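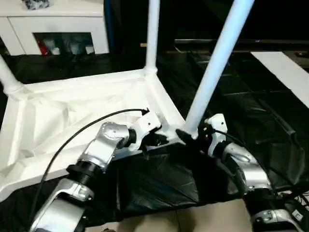 An upturned white table, black plastic over the near edge.

Brisside softball opens its spring on the road, and the head coach can hardly sit still when the schedule comes up. "We've got Neltis twice before the end of the first month!" she said on February 1, 2020, between morning hitting and an afternoon of bullpen work. "Last year we were begging for games like that."

Her team plays 17 games away from home before it sees its own dirt, and the bus will cover 1090 miles on the longest swing. She likes it that way. Long rides are when freshmen start talking, she said, and this roster has plenty of them.

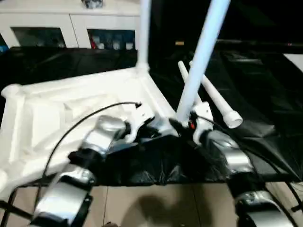 "You learn who brings snacks and who steals them," she said. "By the second trip they're finishing each other's sentences, and then you see it in the infield — the relay throws get quicker, they stop yelling over each other on pop-ups."

Pitching is what she wants to talk about most. Her returning starter threw all through January and has added a changeup that drops right off the table. "Our own hitters hate it," she said, laughing. "I love that they hate it."
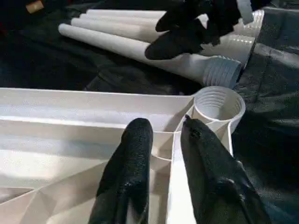
Black gripper fingers on either side of a thin white wall.

The home opener is against Woo, a program she has admired since her playing days as a catcher. The park seats 675, and she would love to see every spot taken, with the band squeezed in behind third base if they'll come.

Then there's the Movus Classic, new on the calendar this season. The field is strong from top to bottom, and Brisside drew an early game on the opening morning.

"Eight in the morning, probably freezing, and I can't wait," she said. "Put us out there at six, I don't care." 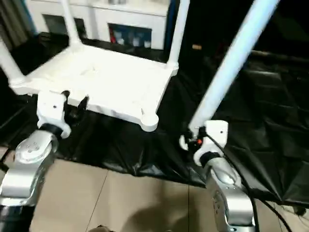
The white stand, tilted, with its legs up.

Asked what she'd call a good year, she skipped the win total and went straight to defense. Brisside made 64 errors last season, and that number is taped inside her office door. She wants it cut in half. Practice picked up again at two, starting with ground balls.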